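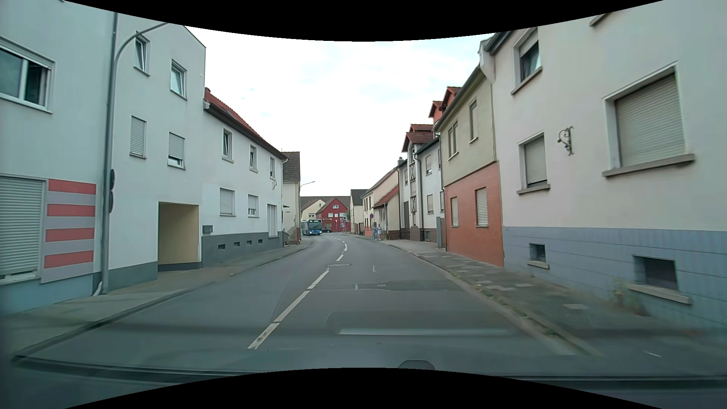

I drove over to Drarow in September to pick up a set of shelves, and since a few people have asked me how the drive is, I'm writing it down.

From Indolari it is 76 kilometers if you stay off the highway. I left at 7 in the morning and took 14 minutes just to get out of town, mostly behind a delivery van. After that there was little traffic.

The villages are the slow part. The houses stand close to the road, and a bus coming the other way takes up a good share of the street. I keep to 40 through all of them, posted or not. In Voyle I stopped at the bakery for coffee and two rolls, and that was breakfast.

Between the villages it's fields, pale and dry at this time of year.

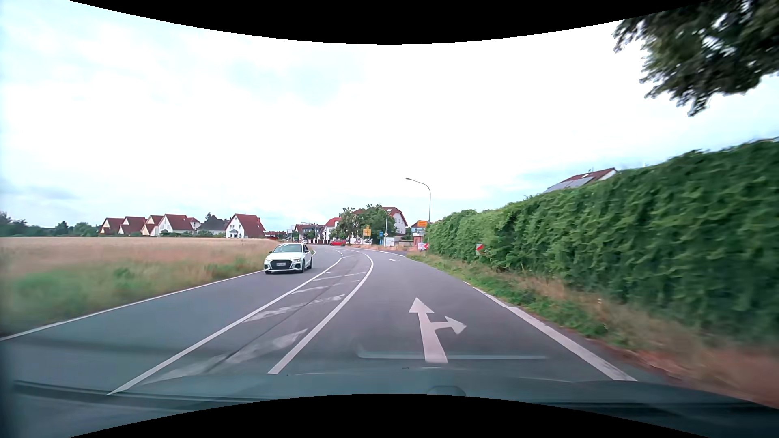
On the open stretches I did 100 where it was allowed and a lot less in the bends. Watch for the turn to Gekivgate. I missed it last year and had to go all the way to the gas station to turn around. Get into the correct lane early if you want it.

The shelves fit in the back with the seats down, but only on a diagonal. I went home the same way and didn't stop. I still have to buy brackets, and one shelf needs sanding before I put it up.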